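Teaching by Demonstration in the Simulator: Common Questions
Last updated: 16th January

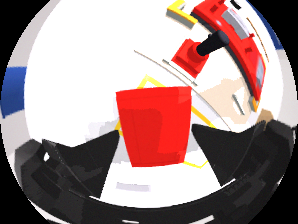

Simulated wrist view: red block between the gripper fingers, yellow outline on the tabletop behind it.

What counts as a demonstration?
One run of the task from start to finish, driven by you. Press Record, do the task, press Stop. Anything before Record is thrown away.

Do I need the real arm?
No. Everything in the Vollon course can be done in the simulator with the Clirneo hand controller. If you are booked at the Eltcombe lab you can also guide the real arm by hand, and those files are kept in a separate folder.

How many runs should I record?
Five for each starting layout. The block task in the current set has 301 accepted runs, and we would like more with the block started at an angle.

The gripper looks lined up but the block won't lift. What is wrong?
Check the gap on both sides. From the wrist view the fingers can look closer to the block than they are. Switch to the side view, center the gripper, then close slowly.

Can I pause in the middle of a run?
Yes, but keep it short. Long pauses are saved along with everything else, and the robot may learn to wait in the same spot. If you need to answer the phone, stop and start over.

I dropped the block. Should I delete the run?
Not if you picked it up again and finished. Tag it "recovered" before you upload. Delete it only if the block left the table or the simulator froze.

Why does the arm lag behind my hand?
The speed limit is on by default. Move slower and it will keep up. If it still lags, close other programs and plug the controller in directly — hubs cause most of the trouble we hear about.

Can I use my left hand?
Yes. Change it under Settings, then recalibrate.

My upload stopped at 67 percent.
Leave the window open for five minutes. If nothing changes, cancel and send it again. The server drops duplicates.

Who checks the runs?
Kirsty MacRitchie reviews new uploads. Rejected runs come back with a note saying where the problem starts.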